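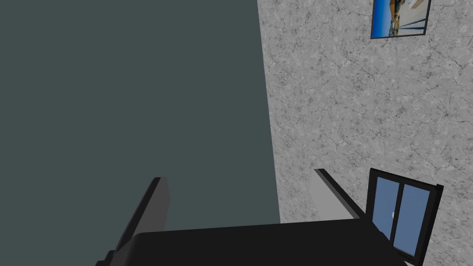 Wundach Lane Residents' Group
Minutes of the meeting held 2020-08-01

Minutes of the March meeting were read. One correction: the group did not "welcome" the Fuvow composting offer, it "heard" it. Approved as corrected.

1. Compost bins

Fuvow sent a letter in place of the person they had promised. It says shared bins would cut the street's trash by a third. The secretary asked in March where that number came from and the letter doesn't say. Two members who have used shared bins at other addresses reported rats at one and no trouble at the other. The price is now $1,762 for the set, with lids extra. The meeting did not see why lids would be extra on a compost bin.

Agreed to write back asking for the price with lids, who empties the bins, and the name of one street that has had them for a full year. No money to be spent until there is an answer.

2. Fung Street parking

The city's count found 130 spaces within a short walk. Several members doubted this. It seems to include the lot behind the bakery, which is chained at night. The chair will ask for the map used in the count. A member said the last map took four months to arrive and was of the wrong street.

3. Wivis newsletter

Wivis want to print our notices free in exchange for our mailing list. Members asked what the list would be used for. "Community updates" was felt to be a thin answer. Voted down, one in favor.

4. Block party

Postponed again. The $200 set aside stays where it is. The suggestion that it go toward compost bins was not taken up.

5. Other business

The street light at the corner is still out. It was reported as fixed. A member offered to show anyone who doubts it after dark.

The 30 copies of the last minutes were too many, and fewer will be printed this time.

Next meeting to be set once Fuvow replies, or in six weeks if they don't.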